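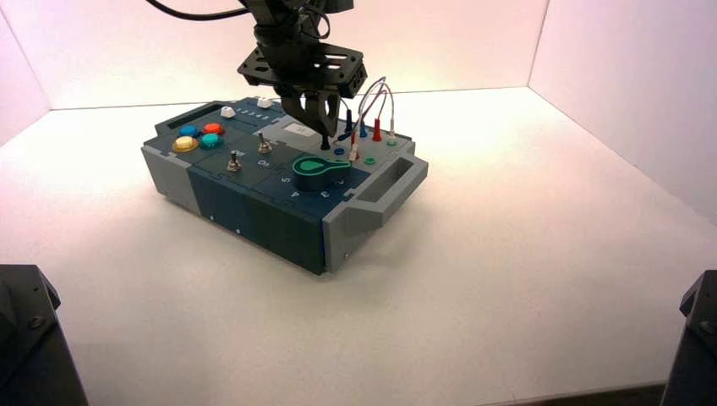
How should the software for a robot decide where a task board is before the arm touches it?

It should combine a coarse estimate from the head camera with a fine estimate from the wrist camera, and it should refuse to move in contact until the two agree within a stated tolerance. One camera alone gives an answer, but it gives no indication of when that answer is wrong.

The remainder of this post sets out how the author arrived at that position, and which parts of the control software were rewritten as a result. It continues the April post on calibration, and readers who have followed that one may wish to skip the first section.

The division of work

The software is arranged in two layers. The upper layer is called Lastell. It holds the list of tasks, the order in which they may be attempted and the conditions that must be met before each is allowed to start. The lower layer is Flastex, which turns a requested motion into joint commands and watches the forces that come back. Neither layer is permitted to reach into the other. Lastell may ask for a probe to be brought down at a given point with a given force limit, and Flastex may accept, decline or stop. There is no fourth reply.

This strictness was adopted after a period in which the planner was allowed to adjust gains directly. It was convenient at first. It also meant that a fault in one place appeared as strange behaviour in another, and a good part of the spring was spent looking in the wrong log.

Finding the board

The board is placed by hand and at an angle, and the angle is never quite the same. The head camera sees the whole of the top panel, so it is used for the first estimate. The detector looks for the group of coloured push buttons and for the large green key-shaped knob. These two features lie well apart, and together they fix both the position and the heading of the board.

The four buttons proved to be a less reliable feature than expected. Their caps are glossy, and a reflection can shift the apparent centre of a button towards the light. The detector now fits all four as one pattern and discards the worst of them before computing the heading. The knob is used only for its base, since its pointed tail moves when the knob is turned. An earlier version fitted the outline of the whole knob and quietly rotated the board in the model each time that task had been completed. The author regrets how long this remained in the code.

Once the coarse estimate is available, the wrist camera is brought closer and the estimate is refined against the edges of the individual plates. The jigsaw-shaped seams are very helpful for this purpose. They are dark, thin and well defined, and they do not change when a control is operated.

What the leads do to perception

Test leads are the hardest part of the work. A rigid socket can be modelled once and trusted afterwards. A lead takes a new shape whenever it is moved, and it may pass in front of the very feature that the wrist camera requires.

The first approach was to segment each lead by colour and predict where it would lie. The prediction was poor and the code was slow. Hallgrímsson, the perception package on which the current version is built, takes a more modest view. It marks every pixel that may belong to a lead as unknown and reports how much of each seam remains visible. If too little remains, Lastell asks for a second view from a different wrist angle. If the second view is no better, the task is postponed and another is attempted in its place.

Colour is still used, with care. A socket and the plug seated in it need not match, and the software must therefore store them as two separate records. The original data structure had one colour field for each position. It was written on the assumption that a green socket would receive a green plug, and it failed the first time that a white one was found there.

Reading the display

The small display is read by a plain segment reader and not by a general text model. The digits are dark on a pale ground, their shape is known in advance, and the reader can state which segments it was unsure of. A reading is accepted only when two consecutive images give the same value. The printed numerals on the neighbouring label are excluded by position, as an early version would join them to the reading and report a number of four digits.

The reader also waits until the wrist has been still for a short period. Motion blur tends to thicken the segments, and a thickened 3 is easily taken for an 8. A reading of 18 in the log is for this reason checked again before any task depends upon it, and the same check is applied to 13.

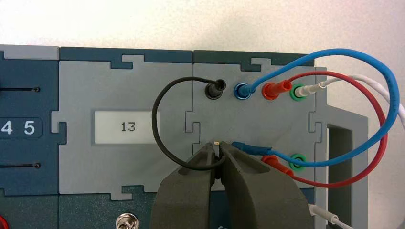
Contact and the grip on small parts

Small parts held between the fingertips present a separate difficulty. The fingers are large in the wrist view and conceal a good part of the panel below the point of contact. During the last stage of an approach the camera is therefore given less weight, and force is given more. Flastex lowers the speed, holds a light downward force and stops when the resistance rises above the limit. It then reports the height at which it stopped, and Lastell compares that height with the model of the board.

A stop at the wrong height is treated as information. If it is too high, the part is probably resting on a raised edge, and a short search pattern is permitted. The search is limited to 2 attempts. Beyond that the arm withdraws and the board is located again from the beginning.

Logging and replay

Every decision is written to a single log together with the images that supported it. The replay tool, Zelance, can run the planner against a stored log without the arm. The present archive holds 3,138 entries, and any change to the planner must be run against all of them before it is allowed near the hardware. Differences are listed by task and read by a person.

Two matters remain open. The tolerance between the two cameras is a fixed value and should depend on the distance to the board. The replay tool does not yet reproduce the timing of force messages, so contact faults must still be studied on the arm itself. Work on the first of these has begun, and the revised tolerance is being tested against the archive.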